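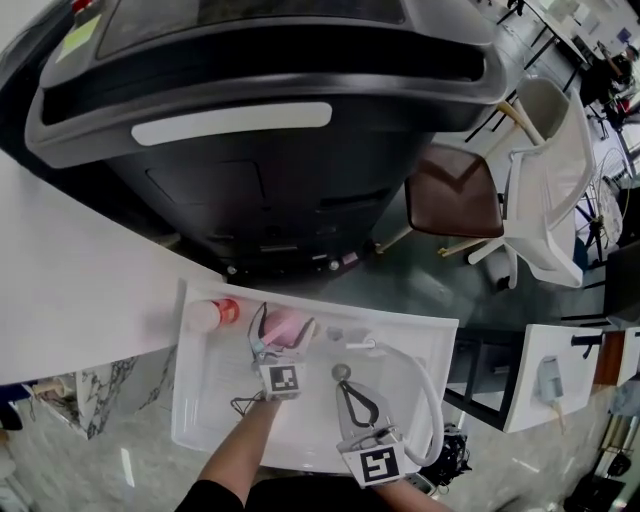 Re: [Unov] handheld demos, results so far

> Did the wrist-relative actions help at all, or is it only the
> extra data? We saw no gain on our side with 200 demos.

Some of both. We trained on 491 two-handed demos from the handheld grippers, all tray tasks, same network each time. With absolute poses the policy missed the pick in 4 trials out of every 10. With relative poses it was 2. Cutting the set in half hurt both versions by the same amount.

The markers matter more than I expected — when one gripper tilts up, its track drifts, and we drop those clips before training. That may be your problem too. Try filtering first, then compare again.

The Mahama split has the same format if you want to test on it. I'll post the loss curves on Wednesday.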